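Handling Everyday Objects, Week 6
Choosing a hand-held gripper kit: notes to go with Tuesday's session
Carmela Colombo

Welcome back, everybody, and thank you for the very full reading responses. I had meant to start with the pricing sheets, but so many of you wrote to me about fingers and pads that I think we had better begin there and let the money wait until after the break.

You will remember that we are looking at three offers for the same job. A small household-goods lab wants people to go into ordinary homes, do ordinary chores with a pair of hand-held grippers, and bring back recordings good enough to train a robot arm on. The lab can buy a kit outright (Ulomis), rent one by the month with support included (Tanico), or pay a service to do all the recording and simply receive the files (Ait Ali). Your assignment is to write the lab a two-page recommendation, and I would like you to picture the person reading it as someone busy and kind who has never held one of these tools.

1. What the hand has to do

Please start with the chores before you open a single brochure. Kitchens and bathrooms are the usual choice for a first round, and they are harder than they look on paper. A jar has one good place to grab it. A spoon has a few. A dishcloth has hundreds, and nearly all of them change the shape of the cloth as soon as you close the fingers, so the operator has to decide quickly and then live with whatever hangs down.

When you try the loan kit, spend a good while on cloth. Pinch it at a corner, then at a fold, then in the middle of a heap, and write down how the pad feels through the handle each time. Ribbed pads and smooth pads behave differently enough that I would like both in your notes, and if you can get hold of the softer Vestudwood replacement pads (there is one set in the cabinet, please sign for it!) then try those too.

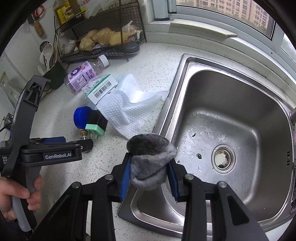 Now, on to two hands. All three offers include a left and a right gripper, and the Ulomis kit will also run as a single if you ask for it, with a lower price to match. It is tempting to tell the lab to save its money. Before you do, try folding a towel with one gripper, or taking the cap off a bottle, and see how far you get. I lasted a very short time the first year I tried it, and I was working on my own kitchen table with all the patience in the world.

2. Weight, wrists and tired people

The Ulomis gripper is listed at 800 grams. That sounds like nothing at all, and for the first ten minutes it is nothing at all. Try it for a whole session, though, with your elbow up and reaching over a counter, and you will have opinions. Tanico's is lighter but the handle is fatter, and those of you with small hands have already told me what you think of that. Put it in the report. A kit that only suits large hands narrows down who can be hired, and the lab will want to know.

3. Reading the price sheets

Ulomis asks 3,000 dollars for the pair, with spare pads charged separately. Tanico asks 308 dollars a month, pads included, and will swap a broken unit by mail. Ait Ali quotes by the finished hour, and you will have to write to them for a figure, politely, with a description of the chores. Work out for yourselves how many months of renting it takes to pass the purchase price, and then ask whether the lab will really still be recording by then. (Last year's group forgot the second part almost to a person.)

Look closely at who owns the recordings as well. The Tanico agreement has a paragraph on this near the back, and it is longer than it needs to be, so set aside a cup of tea for it.

4. Before next time

Book the loan kit through the sign-up sheet on my door. Bring your own towels and a few things from your own kitchen, as the lab drawer has been picked over by now. Wipe the pads when you finish and put them back in their tray.

Drafts are due at the start of class. Handwritten notes on the grip trials can be stapled to the back, and I do read them.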